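Chapter 9
Menus, Widgets and Where Things Go

Before you start. You need a working site from Chapter 8, an admin login, and one theme switched on. Any theme will do. The screens in this chapter come from Rurnon, so if yours looks different, check the theme's own help page first.

What this chapter covers
Making a menu and giving it a location
Widget areas: sidebar, footer, header strip
Category pages and how they get built
What happens to all of it when you switch themes (read this part twice)

9.1 A menu is just a list
A list of links with a name. That's it. The theme decides where the list shows up and what it looks like. Beginners mix these two up all the time, make a menu, save it, go look at the site and find no menu. The menu exists. It has no location yet.

So, two steps. Make the list. Then tick a location under Menu Settings and save again. Some themes offer one location, some offer four or five. Rurnon has three: top bar, main, footer.

Keep the main menu short. The practice site for this chapter is a small online grocery called Grorby, and its first menu had 15 items in the top row. On a phone that wrapped onto several lines and pushed the search box off the screen. Sub-items fix most of this. Drag an item slightly to the right under its parent and it becomes a drop-down.

9.2 Widgets
Small blocks you drop in a widget area. Search box, recent posts, a bit of text, a cart total. Same idea as menus: you fill the area, the theme places it.

Watch out for plugin widgets. Turn off the plugin and the widget goes too, sometimes with its settings, sometimes not. Write your settings down somewhere. A text file is fine.

9.3 Categories, and a word on slugs
Every category gets its own page automaticaly. You don't build it. The address comes from the slug, the short version of the name with no spaces or capitals. Set it once and leave it alone. Changing a slug later breaks links from other sites unless you add a redirect (Chapter 11).

Accents: a supplier page called Araújo gets the slug araujo. The title keeps its accent. Good, leave it like that.

The Grorby import file has 2,814 products in it. Only 2,155 have a category filled in. The rest land in Uncategorized, and you will sort those out with the bulk edit tool in Exercise 3. Don't do it by hand. Really.

Groceries and packaging on the table 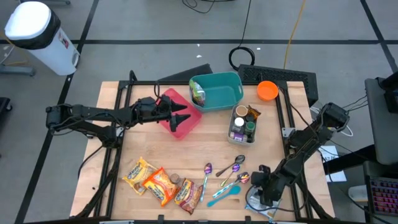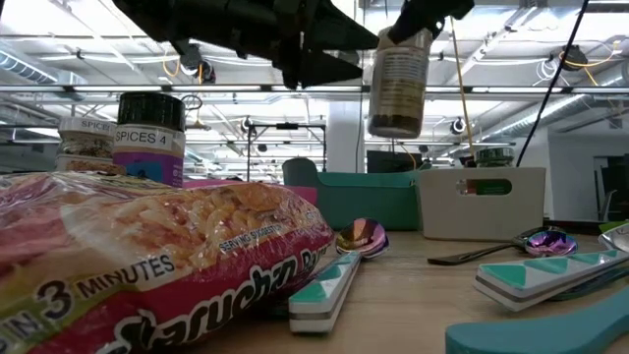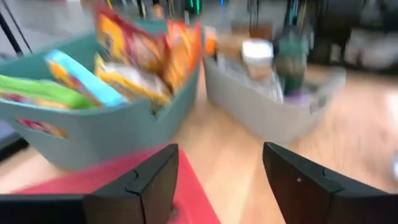
9.4 Switching themes
Menus survive a switch. Their locations often don't. Widgets from an area the new theme dosn't have get moved to Inactive Widgets, at the bottom of the Widgets screen, where they wait until you drag them back.

Try it now on the practice site:
1. Export a backup.
2. Switch from Rurnon to Zullovthorpe.
3. Open the home page in a second tab. Note what's missing.
4. Go to Menus, Manage Locations, and set main again.
5. Open Widgets and look under Inactive.

Leave Zullovthorpe on for the next section. We need its wide footer.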